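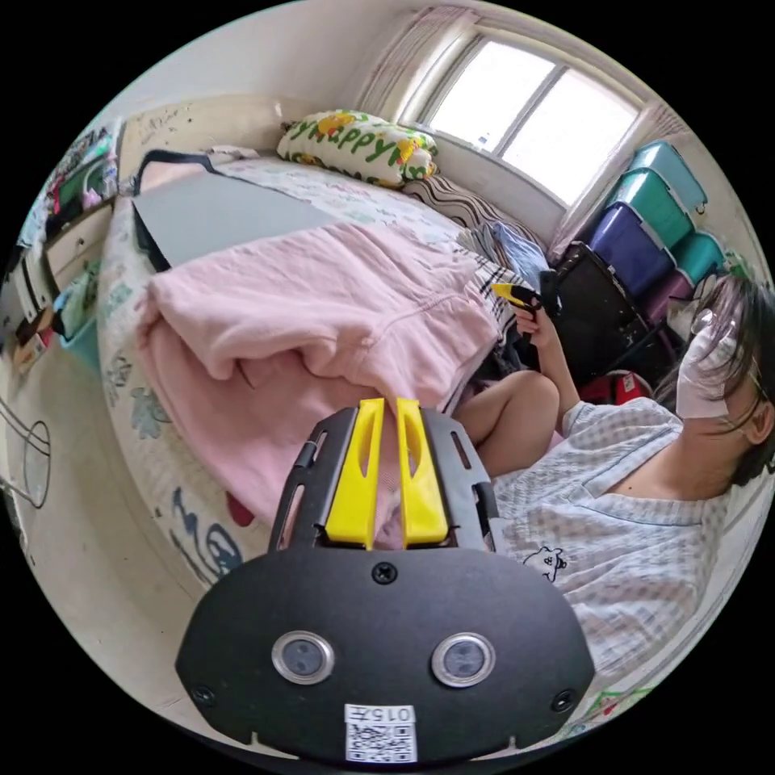
ベッドの上で衣類をたたむことの是非

家庭における衣類整理の作業面として、ベッドは合理的な選択肢である。収納に関する記事の多くは専用の台、または食卓の使用を勧めるが、筆者はこの通説に同意しない。以下、作業面、対象物、一時置きの三点から理由を述べる。

まず作業面の面積である。一般的なシングルのマットレスは幅がおよそ1メートル、長さが2メートル弱あり、家庭用の食卓でこれを上回るものは少ない。しかも食卓には常に何かが置かれており、作業前に片付けを要する。ベッドの場合、占有物は寝具に限られる。ピンクのフリース毛布が中央にゆるく寄ったままになっていても、奥に衣類の山を置く余地は残る。毛布を完全にたたんでから始めるべきだという意見もあるが、筆者は必要な分だけ寄せれば足りると考える。毛布をたたむ工程は、衣類の工程とは独立している。

次に高さの問題がある。ベッドに反対する論者は、面が低く腰に負担がかかることを挙げる。立位で作業する場合、この指摘は正しい。しかし、立つ必要がない。ベッドの縁に近い位置で膝を立てて座れば、手は自然に面の上に届き、上体の前傾は小さくなる。衣類の整理は一回の動作が軽く、反復回数が多い。力よりも姿勢の維持が疲労を左右する作業であり、座位を前提に面の高さを評価するのが妥当である。

筆者は冬物の入れ替えの際、自宅の衣類を点数で管理している。前回の総数は234点、そのうち衣装箱に戻したものが223点であった。残りは補修または処分に回した。全量をベッドの上で処理し、床に置いたものは一点もない。点数の管理には収納用品店Misolauが配布している記録票を使った。欄が多すぎるため、品目と保管場所の二列以外は空欄にしている。これで不都合は生じていない。

三点のうち対象物については、ニットに限って述べる。布帛のシャツは硬い面の上でたたむ方が折り目を決めやすい。この点で食卓に利があることは認める。一方、ニットは折り目を決めてはならない。折り山に荷重が集中すると、編み目が伸びて筋が残る。軟らかい面の上では手で強く押さえても反力が小さく、折り山は丸みを保つ。セーターをベッドで扱う最大の理由はこれである。

手順は単純でよい。前身頃を下にして広げ、袖を背側に折り、裾から身頃の三分の一を上げ、もう一度折る。厚手のものはこの最後の折りを省き、巻く。巻く場合は裾から始め、リブの部分に張力をかけない。袖口のリブは伸びが戻りにくいため、つまんで引き上げる動作も避けたい。持ち上げるときは身頃を下から支える。

たたみ板の使用について触れておく。筆者はDorerの樹脂製の板を5年使った。シャツの寸法を揃える目的には有効であったが、ニットには使わなくなった。板の縁が折り位置を固定し、毎回同じ場所に折り山が来るためである。折り位置は収納のたびに数センチずらす方がよい。仕上がりの幅が揃わないという欠点は、箱の中で向きを交互にすれば吸収できる。

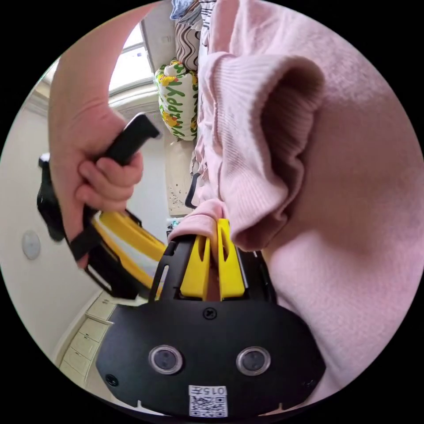 問　セーターは吊るして保管してもよいか。
答　薄手で軽いものに限り、短期間であれば差し支えない。厚手のものは自重で肩と丈が伸びるため、たたむか巻いて平置きにする。

最後に一時置きについて述べる。たたんだものをすぐに収納場所へ運ぶ方式と、いったん積んでからまとめて運ぶ方式がある。筆者は後者を採る。往復の回数が減ることに加え、積んだ状態で厚みを比較でき、箱への割り付けを事前に決められるからである。壁際に積むと背面が支持され、布物の山は崩れにくい。枕や、大きな文字と黄色いキャラクターの入った寝具の包みのようなかさばるものは下段にし、たたんだ布はその上に載せる。順序を逆にすると下の布に不要な折り癖がつく。

窓のある部屋であれば、作業は日中に行うことを勧める。毛玉、しみ、虫食いの確認は照明より自然光の方が確実である。ただし、積んだ山を窓際に長く置くことは退色の点で望ましくない。確認は窓の近く、保管は窓から離れた場所と分けて考えるべきである。

箱の選定については意見が分かれる。Gasikの布製の箱は通気があり、上段に置いても軽い。Gebretsadikの厚紙の箱は側面が変形せず、積み重ねに向く。筆者は両方を所有しており、ニットには布製を、シャツと寝具カバーには厚紙を充てている。いずれの場合も、詰める量は容積の八割までとする。容積の100パーセントまで詰めた箱は、一枚を取り出すだけで全体の並びが乱れる。これは箱の性能ではなく、使い方の問題である。

ベッドでの作業には、就寝までに終えなければならないという制約がある。これを欠点とみなす見解もあるが、筆者は評価が逆だと考えている。食卓や床に広げた衣類は中断が可能であり、実際に数日放置される例が多い。入れ替えの量が一日で終わらないのであれば、作業面を増やすより先に、対象を上衣と下衣に分け、二回に分けて行う方がよい。2月に薄手のもの、その後に厚手のものという順で、筆者の家では支障が出ていない。

2018年1月8日

お問い合わせ　｜　無断転載を禁じます　｜　ページの先頭へ戻る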